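Notes on the Womemstead Readings

29 January 2020

The Womemstead reading series resumed this month with an evening devoted to literary translation. The principal guest was Jeptoo Mushi, whose second collection, Urio, was published by the Clista press in the autumn. She read from the book in Swahili, and the English versions were read by her translator, Kumaresan Thomas.

Urio is a sequence of 44 short poems, most of them addressed to a river. Mr Thomas has kept the long lines of the originals and has allowed a number of place names to stand without a gloss. In his remarks he explained that earlier drafts had carried footnotes, and that these were removed at the poet's request. I had read the book twice before the event and had not felt their absence.

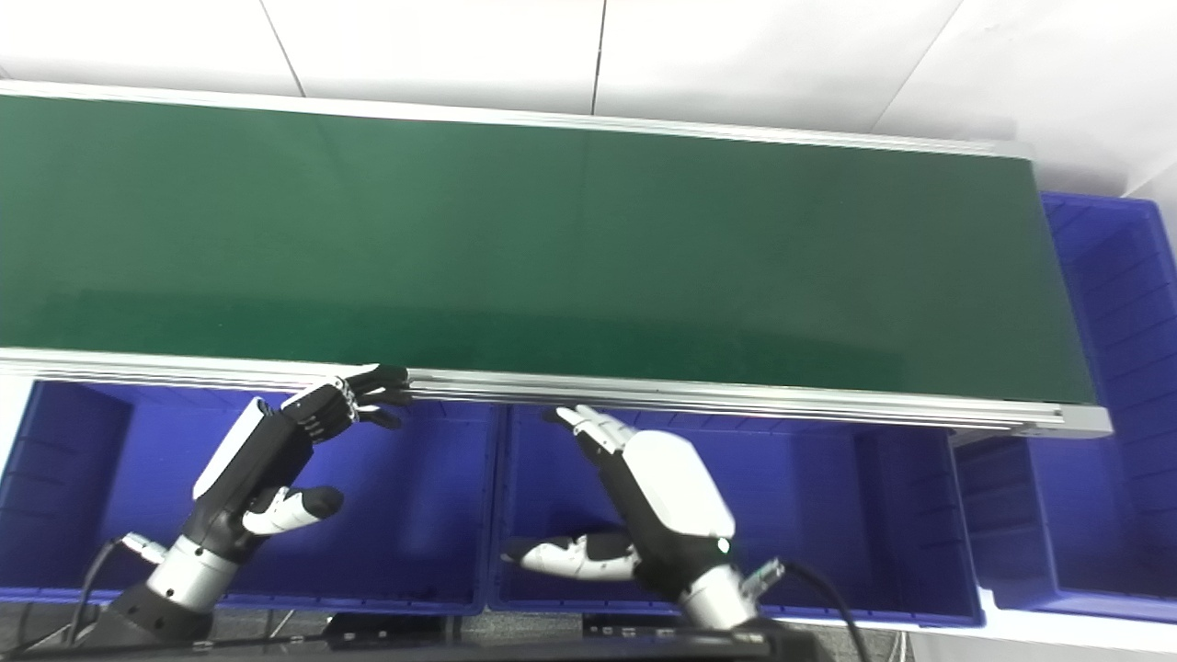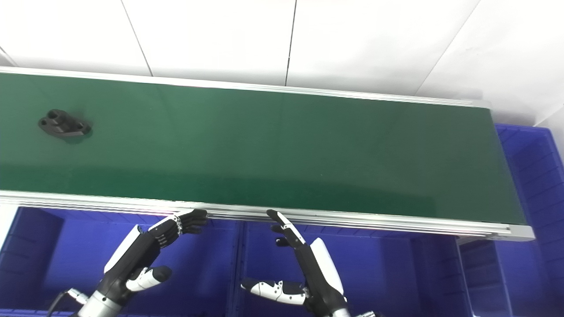
The discussion was chaired by Oduor Kinyua, who asked both speakers about the title poem. Ms Mushi wrote it over two winters and discarded 18 versions. Mr Thomas admitted that his English text still follows one of the discarded endings, which he prefers, and that the matter has been settled between them by printing both. Readers will find the alternative on page 43.

A question from the floor concerned rhyme. Mr Thomas replied that he uses it sparingly and only where the Swahili line would sound bare without some equivalent. Ms Mushi disagreed in part, and read the fourth poem again to show what she meant. It was the best moment of the evening.

The edition is limited to 300 copies and is handsomely set, although the contents page omits the name of Ikechukwu Abubakar, who wrote the afterword. Clista has undertaken to correct this in any reprint.

The next reading will be given by Mwajuma Nyaga, whose novella Bivano I hope to review at greater length once I have finished it. Admission is free, and places may be reserved at the door.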